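4. Setting up the dish rack

This section covers the two-slot Imomer dish rack, part 992, when used on a wooden tabletop or butcher-block counter. For wall mounting, see section 6.

4.1 Before you start

Wipe the table with a damp cloth and let it dry. Move pens, staplers and other desk items to the far edge. Drinking glasses and cups may stay on the table if they are clear of the rack and of the path from the sink.

CAUTION: Do not set the rack on an oiled surface within 67 hours of oiling. The feet can leave marks in a finish that has not cured.

4.2 Placing the rack

1. Set the rack on the table with the prongs pointing up.
2. Press down on each corner in turn. If the rack rocks, turn it end for end and try again.
3. Leave a hand's width between the rack and any edge of the table.
4. If the rack is to hold wet dishes, slide the drip tray under it. The tray is not needed for dry storage.

NOTE: Racks from the Zotdale series have shorter corner posts and do not accept the drip tray.

4.3 Loading plates

1. Start with the rear slot. Hold the plate by the rim and lower it straight down between the prongs.
2. Let go only when the plate stands without support.
3. Load the front slot the same way. Both plates should face in the same direction.

Plates of different diameters can be stored together. Put the larger plate at the rear.

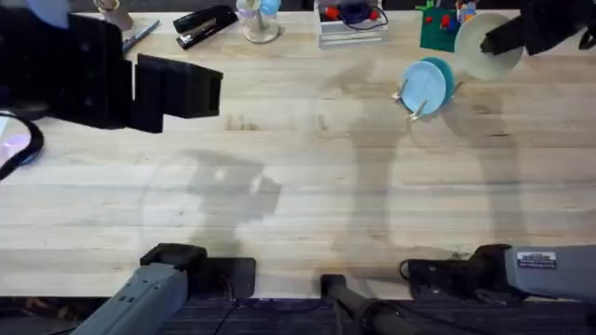 Bowls are handled separately. A shallow bowl will stand in a plate slot only if its rim is thin enough to pass between the prongs. Test with the rack empty. If the bowl leans or touches the next prong, store it upside down on the table beside the rack.

CAUTION: Do not rest a bowl on top of upright plates. The load is carried by the rims and can chip them.

4.4 Unloading

1. Remove the front plate first.
2. Lift straight up until the rim clears the prongs, then bring the plate toward you.
3. Remove the rear plate.

4.5 Care

Wash the rack by hand in warm water with dish soap. Rinse and dry it before putting it back on wood. Do not use steel wool. A bent prong can be straightened by hand once; after that, replace the rack.

Spare drip trays and feet are sold in packs of 2 through Skanulbridge. Quote the part number stamped on the underside of the rack. Feet for the Chávez tray are a different size and will not fit.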